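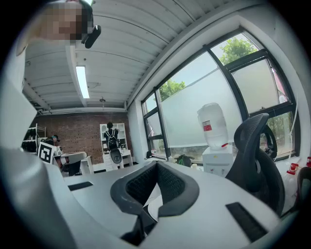
2 min read

Woltivent Mesh Task Chair, by Stelville
Item 1851 | Black | Page updated 6/29/23

We've been selling desk chairs for a long time and we still get a little excited when a good mesh one comes in! The Woltivent is our favorite for people who run warm, sit long hours, or just can't stand a sticky foam back in the middle of summer. The air goes right through it, and you can lean back in a T-shirt all afternoon without peeling yourself off at five o'clock.

The back is a single piece of stretched mesh with a bit of give in it. It feels firm for the first week or so (don't panic) and then it settles in. The seat is covered in a finer, tighter mesh over a foam pad, with a front edge that curves down so it doesn't dig in behind your knees. Shorter sitters, you're going to love that part.
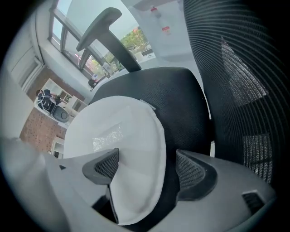
Mesh back, padded seat and T-shaped armrest, all in black.

Arms come in the box but you don't have to put them on. Plenty of our customers leave them off so the chair tucks all the way under a shallow desk, and you can always add them later with the same hex key. If you do fit them, leave the bolts finger-tight until both sides are in, then go around again and snug everything up. Much easier!

What you get
Chair back, seat, base and gas lift
Two T-shaped armrests with bolts
Five casters for carpet (hard floor set sold separately, ask for the Driton set)
Hex key and a folded instruction sheet

Good to know
Assembly time: 30 minutes with one person, less with a friend holding the back
Tilt: locks upright or rocks freely, tension knob under the seat
Care: vacuum the mesh with a soft brush, wipe the arms with a damp cloth
Price: $89 with the standard base

Which base should I pick?
The standard base is nylon and it's perfectly fine for a home office. The Gisler base is polished metal, a good bit heavier, and feels wonderfully planted when you lean back. It also makes the chair harder to drag upstairs, so keep that in mind if your desk is on the second floor. Both take the same casters and the same gas lift, so you can swap later.

We had 700 of these in the last delivery and the next one is due in October. The headrest isn't in stock yet, but it clips onto the top of the back without tools and fits every Woltivent we've sold, older ones included. Spare arm pads and gas lifts are on the parts page under the same item number.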